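6 min read

Search reviews Search

I Lived With the Elstead Floor Mop for a Winter and I Have Opinions

Okay, so I went back and forth on this thing for ages. My old string mop had gotten to the point where it smelled bad even when it was clean (you know the smell), and I kept seeing the Elstead flat mop at the hardware store in Pusthorpe, all lined up by the register. I finally caved and brought one home, and it's been my only mop ever since.

First, the basics. You get a handle in 4 sections that screw together, a flat swivel head, and two washable pads. The bucket is sold separately, which annoyed me, but I already had a Shezi bucket with a wringer slot and the pad fits through it fine if you fold it the long way. Putting the handle together took me 15 minutes, and most of that was me screwing the second section in crooked and having to back it out again. Once it's tight, it stays tight. I give it a quick twist every couple of weeks and that's all it's needed.

The head is what sold me. It lies really flat, so it goes under the couch and the radiator without me getting down on my knees, and it turns when you twist your wrist instead of flopping around like the Wunbridge one I had before. (The Wunbridge was cheaper! It was also terrible!) It's not perfect in tight corners — the edges of the head are rounded, so you end up with a tiny triangle you have to wipe by hand. I keep an old washcloth in my back pocket for that and I've stopped being mad about it.

Pads wash well. The tag says they're good for 400 washes, and I can't speak to that yet, but after a whole winter of muddy boots mine have gone a little gray and that's it. Skip the fabric softener. I used it once and the pad just pushed water around until I'd run it through another couple of hot washes.

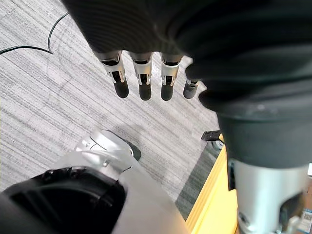

Floors are mostly about what's standing on them, and I wish more mop reviews would talk about that. A big open stretch is easy with any mop on the planet. It's when you've got something large and awkward over your floor that the head matters, like those four metal fingers with the rounded black tips pointing down, where some of the floor you see peeks through the gaps between them. A fat string mop is hopeless around anything like that, you just slap it and drip everywhere. With the Elstead I can come in low and sideways, stop, swivel, and back out again.

My one real gripe is the hook on the end of the handle. It's a skinny little plastic loop and it's too small for the peg by my back door, so the mop lives leaning in the corner and falls over whenever the dryer is running. I'm going to drill a smaller peg in March if I ever find the bit.

Would I buy it again? Yes, and I'd get the spare pads at the same time so there's always a dry one. I use one pad for the kitchen and one for the bathroom, and on laundry day I'm stuck waiting for both.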